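Minutes of the monthly meeting
January 2022, Kukberg house, ground floor meeting room

Present: Eulalia Gallardo (chair), Rocío Henríquez, Žydrūnas Siliņa, Anderson Coutinho
Apologies: Shireen Mokgethi (she sent her comments in writing and they were read at point 3)
Minutes taken by: Žydrūnas Siliņa

The meeting was opened at 18.30.

1. Minutes of the previous meeting
The minutes were accepted with one correction. On the second page it was written that Anderson will return the hall keys, but it was Rocío who had the keys. She has returned them already.

2. Waiting list for plots
Rocío reported that the waiting list is now closed for new names until July. Several people on the list did not answer to the letter in autumn. The meeting discussed if they should be removed. Anderson was of the opinion that one letter is too little, and that some of these people have possibly moved and did not receive it. Eulalia reminded that our rules speak of two letters.
Decision: A second letter is sent with an answer time of 30 days. Who does not answer is taken off the list.
Responsible: Rocío.

3. Water
The old pump near the lower gate was repaired in autumn by the firm Núñez, and the invoice of 311 euros is paid. Shireen wrote in her comments that the tap by the plum trees is still dripping and that the ground there is soft to walk on. Žydrūnas has looked at it on Saturday and thinks that only the washer is worn, but he could not open the tap with the tools he had with him.
There was a longer discussion about rainwater barrels. Anderson would like that every plot has its own barrel. Rocío said that the small plots by the fence have no place for it, and proposed one shared tank behind the shed instead. The price offer from Stimow for such a tank is 3,000 euros with delivery, without the base. Eulalia found this high and asked for another offer from Ninix before we speak of it further.
Decision: The tap is repaired before the water is opened in spring. The tank is taken up again when both offers are here.
Responsible: Žydrūnas (tap), Eulalia (offers).

4. Compost
Again there were cooked food and plastic pots in the left compost box. It was agreed that a new sign is needed, with bigger letters. Shireen has offered in her message to paint it. Anderson will turn the right box when the frost is over and asks for two persons to help him. The date will be put on the notice board.

5. Seed exchange
The seed exchange is held in the hall as in other years. Members are asked to write the name of the plant and the year of harvest on each bag. Last time there were many bags with only "beans" on them. Rocío will bring empty envelopes, and Eulalia has pencils. Tomato seeds older than four years should please stay at home.
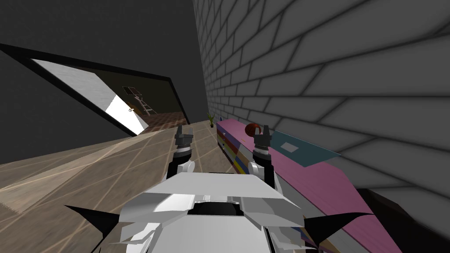

Kukberg Allotment Gardens: Garden Group

6. Tool shed
The lock of the shed is stiff in cold weather. Anderson will oil it. The long ladder is missing from its hooks, and who has borrowed it is kindly asked to bring it back and to sign the book also afterwards.

7. Other matters
Rocío asked if the hedge on the road side can be cut lower this year. The meeting was in favour, but not before the birds have finished nesting. It will be looked at again in July.
Žydrūnas asked members to send points for the agenda at least one week before the meeting, so that the papers can be copied in time.

Next meeting: the date will be sent by e-mail. Shireen brings the coffee.

The meeting was closed at 20.05.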